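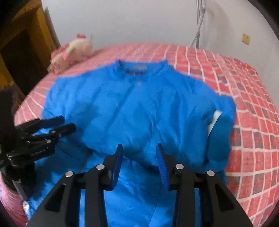
Household Textiles and Care, Session 6
Folding at home: jackets, sports tops and anything with a collar
Handout prepared by Merja Suominen

Welcome back, everyone, and thank you for the good questions about towels last time. I did promise we would leave flat things behind and move on to clothes with some shape to them, so please bring one top from home with a stand-up collar and long sleeves. It doesn't have to be a nice one. An old track top is perfect, and a slippery one will teach you more than a cotton one will.

Where to work

Most of us don't own a folding table, and I wouldn't ask you to buy one. A made bed does the job very well. Pull the cover tight first and smooth it with your forearm, since any lump underneath will show up as a crease in whatever you put on top. I like a checked cover for beginners - the lines give you something to square the shoulders against, and a plain bright garment stands out nicely on it.

Laying out

Put the garment front side up, with the neck pointing away from you. Stand the collar up and let it keep its two little points. Don't press them flat yet, however tempting it is (Tullio Cocco, I am looking at you). Now ease the shoulders outward, one and then the other, until the neckline sits in the middle.

Sleeves nearly always bend and slide down alongside the body, and that is fine for the moment. Contrast strips and side panels are useful here. If a strip runs at a slant on one sleeve, find its partner on the other and see whether the two match. When they don't, a sleeve is twisted at the armhole, and you should turn it before going any further.

Then the creases. Smooth fabrics wrinkle lightly across the chest on the diagonal, and they like to bunch into upright folds to one side of center. Start at the center and stroke outward with a flat hand. Pulling at the hem only moves the trouble somewhere else! Check as well that the lower layer hasn't crept out beyond the upper one.

Folding

Bring one sleeve straight across the back, turn the side in after it, and repeat on the other side. Yes, you do have to flip the garment over first, and yes, you will probably have to smooth it again. Fold up from the hem in thirds, and only then lay the collar down.

Practice for next time

Fold the same top 17 times over the week, a few at a sitting. Eliseo Ocampo asked if he could do it in front of the television, and I see no harm in that.

Write down which step gave you the most bother. We'll begin with your notes and then go on to hoods, so if you have a hooded top, put that in your bag too.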